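Progress report to Bouvier: household chores by machine
Prepared by Mairéad Mac Carthaigh, Studunberg workshop
May 25, 2021

You asked at the last review whether the machines can clear a table yet. The short reply is that they can clear some of one, if you are in no hurry and have already eaten.
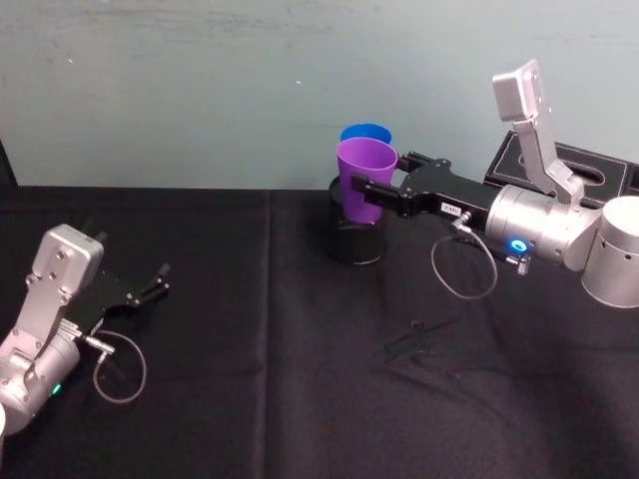
Most of this period went into cups. I know the proposal said "general kitchen and shop-floor tasks," and I still stand by the word general, but a cup has an inside, an outside and a strong wish to lie on its side, and it has kept the whole team busy since the last payment came through. Plastic only for now. The china is in a locked cabinet and I have the key.

Where we are with each chore:

Cups. Picking up a single upright cup is dependable enough that I have stopped holding my breath. Two cups close together are harder, as the gripper has to get a finger in beside one without shoving the other. We logged 200 attempts at the pair and I would call the results encouraging, a word I am using the way real estate agents use "cozy."

Handing over. Passing an object from one arm to the other works on rigid things. Both arms are very polite about it and there is a long pause in which each seems to wait for the other to go first. Ollov, our control software, is where the pause lives. A fix is planned for July.

Folding. Dish towels, 14 minutes each. My mother has seen the video and has offered to come in.

Shelf stocking. The Gosa trial store let us have one aisle after closing. The machine put boxes on the shelf facing the right way, then the wrong way, then declined to continue. We were invited back, so somebody there enjoyed it.

Spending is in line with the plan except for an overrun of 2,000 on replacement cables and gripper fingers. Cables snag. I had budgeted for them to snag less. The difference has come out of the travel line, and I was not going anywhere.

For the next period I would like to drop folding and put those hours into cups and shelves. I also need a decision from you on the 3 extra months we discussed. Without them the dishwasher work will not start - with them it will start, and I would rather not say more about the dishwasher in writing.

Full logs are on the shared drive under Studunberg, in the folder marked "final," next to the newer one.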